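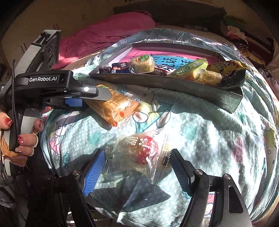

## Duvet cover shrinkage, 100% cotton – how much to allow?

**sshboul** – Jun 15, 2020

I am sewing a replacement cover for a quilt insert that measures 150 cm across. The fabric is unwashed cotton percale from Gustano. The label says wash at 30 and gives no shrinkage figure. The pattern I have says to add 4 cm to each dimension and skip prewashing. Is that enough? I would like the insert to fill the corners after a year of washing.

**c_rosser**

Prewash. Allowances are guesses. Percale from the same mill can vary between bolts, and the lengthwise shrinkage is nearly always greater than the crosswise, so adding the same amount both ways makes no sense.

Wash the whole length once at the temperature you intend to use, dry it the way you intend to dry it, press it, then cut.

**koo_jaein**

I disagree with doing the whole length. It creases badly, the cut ends fray, and pressing that much percale takes an evening. Cut a test square instead:

1. Mark a 30 cm square inside a larger piece, with thread. Pen may wash out.
2. Overlock or zigzag the raw edges of the piece.
3. Wash and dry it with a normal load.
4. Press without steam and measure between the thread marks in both directions.

Scale your cutting dimensions from that. It costs you a scrap.

**c_rosser**

A small piece does not behave like three meters of wet cloth pulling on itself in the drum. It also tells you nothing about the second and third wash. I have had cotton that moved again on the third.

**koo_jaein**

Then wash the square three times. Mine goes in with the towels until the numbers stop changing.

**ynakamura**

Two things missing from the above – the dryer and the thread. Most of the loss I see comes from tumble drying on high. If sshboul line dries, the 4 cm may be fine crosswise. And polyester thread will not shrink with the fabric, so an unwashed cover ends up with puckered seams even when the size is right. That is my argument for prewashing.
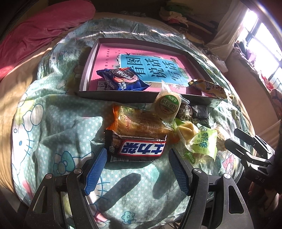 ### Re: closures and corner ties

**sshboul**

Thanks. I line dry in summer and tumble dry from December on, so I will assume the worse case. Second question while I am here: buttons or zipper along the bottom edge? The old cover had snaps on a tape and half of them have pulled out.

**ynakamura**

Buttons. A zipper tape can shrink at its own rate and leave a wavy hem. If you must use one, soak the tape in hot water first.

**majdi_s**

Zipper, against the majority. I used a Sututine nylon coil on two covers and both hems are still flat. Stop it short of each side seam so the corners stay soft. For the ties, use twill tape in all four corners and sew it into the seam allowance with a second row of stitching.

**c_rosser**

Agreed on the ties. Still buttons for me – you can replace one in five minutes.

**sshboul**

Fabric is in the machine, full length, edges zigzagged. I marked a square in one corner as well and will post both measurements.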